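2018-01-08
By Kirsty Pilkington

Section 6. Teaching a sorting chore with the Ullex hand-held grippers

Read this section before you record anything. It covers small tabletop chores: putting things into a divided box, taking them out, and moving them from one compartment to another. Folding and wiping are in the June supplement.

What to expect

The Trirnden controller can learn a short chore from a person's hands. It can't yet tidy a room. In our trials at Drusville, the arms did well at picking up one solid item from an open box. They did poorly when small items lay in a heap, and a person sorting by hand was faster every time. If you need a drawer sorted today, do it yourself. Use this system if you have the same small job many times over and can put up with some misses.

Setting up

1. Put the table on level floor and mark its position with tape.
2. Set the divided box near the middle of the table, open side up. Leave enough space in front of it for both grippers.
3. Load the box. For the first session, keep to one large item and one compartment of small ones.
4. Run the gripper cables toward you and down off the table. Check that you can reach the far side of the box without pulling on either one.

Caution: Don't let a cable loop rest on the box. A light box will slide when you lift your hand. 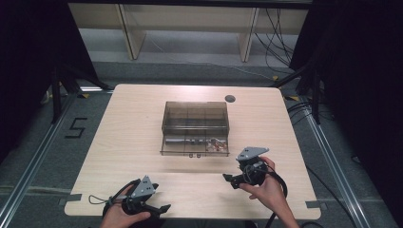

5. Hold the grippers over the table with the jaws facing inward, and wait for the ready tone.
6. Do the chore at half your normal speed. Close the jaws fully on each item before you lift.
7. Return to the starting position and press Stop.

Note: Divider walls cause most of the trouble. People tilt an item to clear a wall without thinking about it, and the arm has to learn that tilt from you. Make it large and do it the same way each time.

How many recordings

Our single-item task took 1106 recordings before the arm could be left to run with someone watching. The small-items task took 1220 and still needs a person close by. Error code Furtună means the item slipped – delete that recording and start again from step 5.

Caution: Never reach into the box while the arm is running, even if it has stopped moving. Press Stop first.

Last updated: 2018, revision 5
Contact Trirnden support | © Trirnden | Back to top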